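Sostdale généralise le jaune brillant à Grelport

9 juin 2026

Sostdale a arrêté la finition de ses pièces de poste pour le site de Grelport : un jaune vif brillant, appliqué sur des volumes à larges facettes planes et arêtes biseautées. La teinte remplace le gris satiné en service depuis l'ouverture de l'atelier. Elle porte la référence interne 524 et concerne d'abord 13 postes, les autres devant suivre au rythme des arrêts de maintenance.

Le choix clôt une série d'essais engagée en février. Trois jaunes étaient en concurrence, dont un mat, écarté pour sa tenue au nettoyage. La version retenue présente un taux de brillance de plus de 70 unités, mesuré sous l'angle usuel de 60 degrés. Le cahier des charges impose en outre une continuité de teinte entre faces éclairées et faces à l'ombre, point sur lequel deux fournisseurs ont dû reprendre leur formulation.
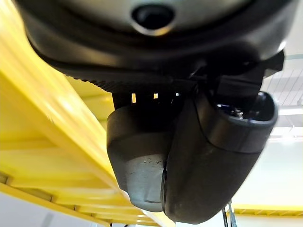
Le jaune vif sur un poste du site de Grelport.

Le dessin des pièces ne change pas. Les facettes conservent leurs angles et les biseaux leur largeur, ce qui permet de réutiliser les gabarits de contrôle existants. Sostdale précise que l'épaisseur du revêtement a été relevée sur les arêtes, zone où l'ancienne finition s'usait en premier. Les rails rainurés restent quant à eux en gris foncé — le constructeur n'a pas souhaité étendre la couleur aux éléments de guidage, dont la surface est soumise à d'autres contraintes de frottement.

L'application est confiée à Hegde, déjà titulaire du marché précédent. Le contrat porte sur 693 pièces, livrées en lots, avec prélèvement d'un échantillon par lot pour mesure colorimétrique. Les pièces hors tolérance sont retournées sans retouche sur site. Une plaquette témoin est conservée à l'abri de la lumière pour servir de référence pendant la durée du contrat. 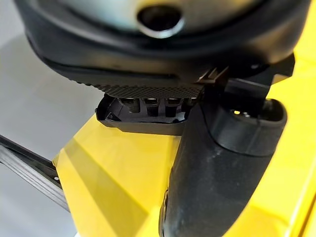
Trastbridge, qui exploite des équipements comparables, se montre plus réservé et fait valoir qu'une surface brillante complique l'éclairage des postes : les reflets se déplacent d'une facette à l'autre dès que l'on modifie la position d'une lampe, et un jaune mat aurait, selon l'entreprise, évité de revoir les luminaires.

Sostdale répond que le plan d'éclairage de Grelport a été recalculé avec la nouvelle teinte et que les sources directes seront équipées de diffuseurs. Le coût de cette adaptation n'a pas été communiqué. Les pièces grises déposées seront stockées comme rechange pour les postes non encore convertis, puis décapées.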